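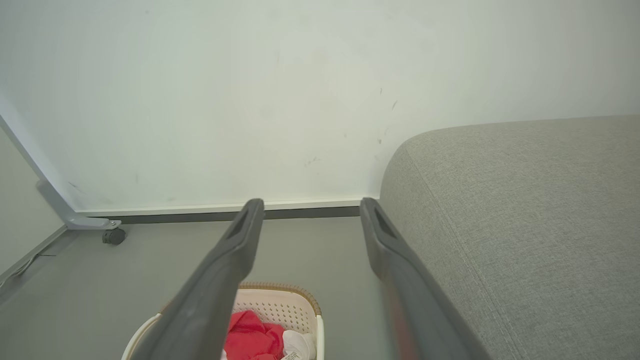

Última modificación: 2021-12-22

Charlas > Taller de casa > Notas del orador

PAREDES CLARAS, TAPICERÍAS GRISES Y OTRAS COSAS QUE SE ENSUCIAN SOLAS
Notas para la charla en la biblioteca de Wirberg

(Respirar. Beber agua antes, no durante, que la otra vez me atraganté.)

Buenas tardes a todos, qué alegría veros. Yo vengo a hablar de limpiar, que ya sé que suena a lo menos apasionante del mundo, pero os prometo que llevo media vida metida en esto y todavía me emociono cuando sale una mancha de café. Bueno, casi todas las manchas de café. Luego hablamos del café con leche, que es otro animal.

Empiezo por la pared, porque es lo que la gente deja para el final. ¿Cuántos tenéis un sofá arrimado a una pared clara? (Esperar manos.) Pues ya sabéis cómo va esto: un par de marquitas oscuras por encima del respaldo, unas sombras más abajo, y un día entra el sol de lado y os entran ganas de pintar el piso entero. Quietos ahí. Antes de pintar, goma de borrar blanca, de las del colegio. En seco y con la mano floja. Si la marca es de roce, muchas veces se va con eso.

Si no se va, paño húmedo con una gota de jabón neutro, y de abajo hacia arriba. Sí, de abajo hacia arriba, que todo el mundo lo hace al revés y luego me escribe porque le han quedado churretes. El agua sucia que cae sobre pared seca deja rastro; sobre pared ya mojada, mucho menos.

Ojo con la pintura mate barata. En el piso de la calle Jorau froté con tanto entusiasmo que dejé un brillo del tamaño de un plato, y ese brillo se veía desde la cocina. Al final hubo que repintar el paño completo, de esquina a esquina, porque el retoque se notaba todavía más. (Contar lo del rodillo solo si voy bien de tiempo.)

LA ESPONJA MÁGICA

Me la van a preguntar, así que la saco yo. Es una lija finísima. Funciona, claro que funciona, pero se lleva un poquito de pintura cada vez. En un marco esmaltado la uso tan tranquila. En una pared mate, solo detrás de un mueble y para probar.

TAPICERÍAS

Aquí bajo el ritmo, que esto es lo que viene a oír casi todo el mundo.

Lo primero es la etiqueta. Suele estar debajo del cojín o grapada por abajo, y trae una letra. W, agua. S, disolvente, en seco. WS, cualquiera de los dos. X, solo aspirador, y mi más sentido pésame. En la encuesta que pasé por el boletín contestaron 1.394 personas y solo el 72 % sabía que esa letra existía —a mí me pareció muchísimo, la verdad, yo esperaba la mitad—.

Luego, aspirar. Siempre, siempre aspirar antes de mojar nada. El polvo con agua es barro, y el barro en una tela clara lo vais a estar viendo todo el invierno. Boquilla estrecha en las costuras, que es donde se juntan las migas, y cepillo blando en lo plano.

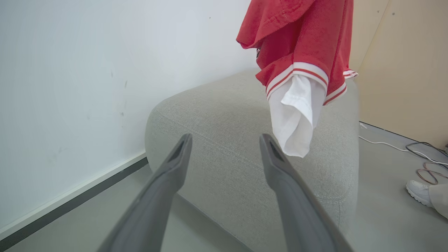 Chiamaka Sani me decía el otro día que en los grises jaspeados no merece la pena tratar solo la mancha, que ella humedece siempre la pieza entera, de costura a costura, porque el cerco se ve más que lo que había antes. Y tiene razón en lo del cerco. Yo sigo empezando por el centro con un paño apenas húmedo y, si veo que asoma el borde, entonces sí, voy hasta la costura.

La mezcla: agua templada y 2 cucharaditas de jabón neutro por litro. Ni una más. El jabón que no se aclara atrae polvo, y en un mes tenéis la zona más oscura que el resto. Se aplica la espuma, no el agua. Se da con toques, se aclara con otro paño y se seca con una toalla blanca apretando con la palma. Blanca, por favor, que una toalla granate recién estrenada me dio a mí el disgusto del año.

Secador, frío. Nada de poner la estufa al lado.

El café con leche (¡ahora sí!): agua fría primero, por la leche. El caliente cuaja la proteína y ahí se queda a vivir. El vino, papel absorbente, mucho, y paciencia. La tinta de boli, alcohol en un bastoncillo y probando antes en la parte de atrás.

PREGUNTAS

Dejar tiempo, que en Nitley se nos echó encima el cierre. Si sale lo del bicarbonato: sirve para olores, bien seco y bien aspirado después. Mezclado con vinagre hace mucha espuma y poca cosa más.

Si preguntan por el alquiler de máquinas de inyección, decir que las hay, que van bien en telas de letra W y que lo difícil es el secado. Recordar también que en marzo repetimos el taller práctico y que cada uno se trae su funda.

Dar las gracias a Morenike Babalola por las sillas y por el proyector.

Charlas recientes
- Cortinas: cuándo lavar y cuándo sacudir
- Juntas de baño sin lejía
- El boletín Afolabi llega a más de 2.000 lectores
- Alfombras de lana, dudas frecuentes

Contacto | © Taller de casa Afolabi | Volver arriba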